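Ollen Two-Arm Teaching Bench

If you have ever tried to explain a fiddly little job to a machine by typing numbers at it, you'll know why we built the Ollen. You take hold of a pair of hand controls, you do the job the way you would do it yourself, and the two arms on the bench follow along while every move is saved – no programming needed!
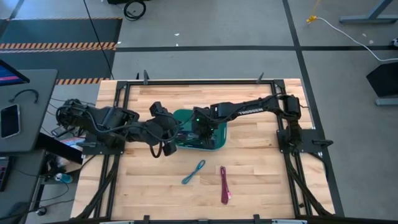
Two arms on one bench, with a green tray and a pair of coiled cables.

Putting cables away is the task we suggest to new owners. A cable sags and springs back and never lies the same way for long, so it makes a wonderful first lesson (and a humbling one, as Kálmán Vincze on our training desk likes to remind people). Start with 2 cables and one bin, and save each try as its own lesson. The Fekete recorder that comes with the bench holds 2,000 of them.

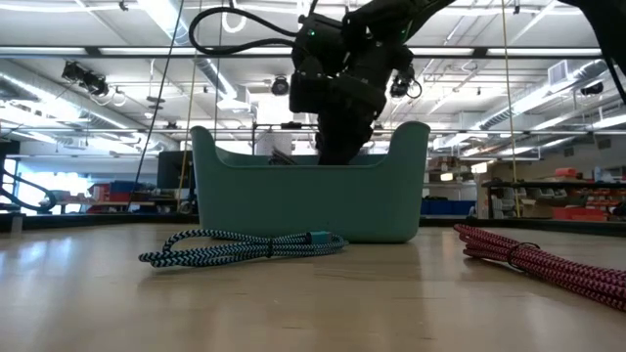
Gripper down in the basket, braided cables on the tabletop.

Go gently for the first hour or so. Slow, steady moves are much easier to learn from than quick ones, and if you fumble a pickup you can mark that try and leave it out later. Between tries, open both hands, bring the arms back to the sides and set the bin where you'd like the next one to begin.

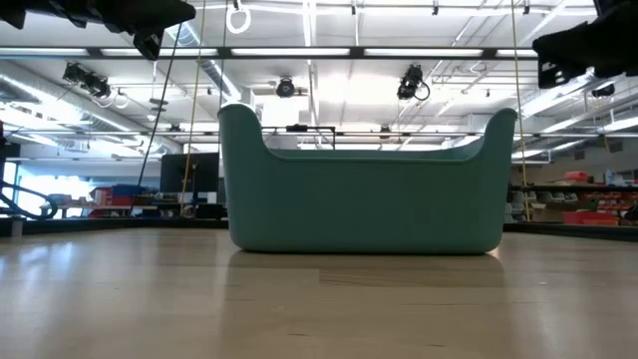 Most people are comfortable with the controls by the end of an afternoon, and we're always glad to sit with you over a call if you aren't. Gerasimos Karagiannis handles setup visits from our Grendelden shop, and new dates open in April.

Order code: Ollen 322
Warranty: 5 years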